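4.3 Loss of grip during two-arm handover

The most common fault in the Trilau trials was a dropped or shifted object during handover between the arms. Of 3453 recorded attempts, 857 were stopped by the operator or by the force limit, and 171 of those stops came while both grippers were close to the same object. We treat this last group separately. It is the only one in which the arms could load each other through the part being passed.

The pen holder task accounts for most of them. One arm holds the holder while the other reaches in for a pen or marker (Figure 6).
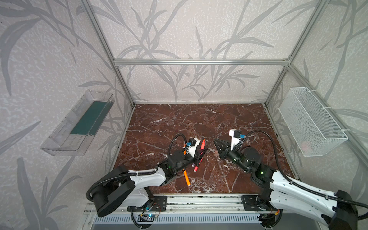 Figure 6. Pen holder task. The left arm holds the loaded holder; the right gripper is open and empty.

Two causes showed up in the logs. The first was slip. The controller reads grip from motor current alone, and a holder that tilts a few degrees gives nearly the same current as one that is held square. The second was a late release. When the giving gripper opened after the receiving arm had already begun to pull, the force limit tripped and both arms froze in place — the safe result, but one that left the operator to free the object by hand. We raised the sampling rate in April, which shortened the delay but did not remove it.

Markers made the problem worse. They roll when dropped, and an uncapped one, like the purple marker in Figure 7, leaves the felt tip exposed where a second gripper may try to close on it. The planner does not tell a capped end from an open one.
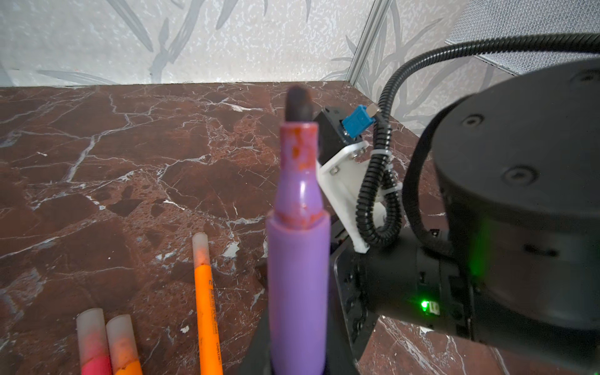

Figure 7. Wrist camera view of an uncapped marker at the gripper.

In written comments on an earlier draft, Hsiao objected that the force limit should not be counted as a fault at all, and that stops of this kind ought to be reported as correct behavior. We keep them in the total but list them on their own line in Table 3.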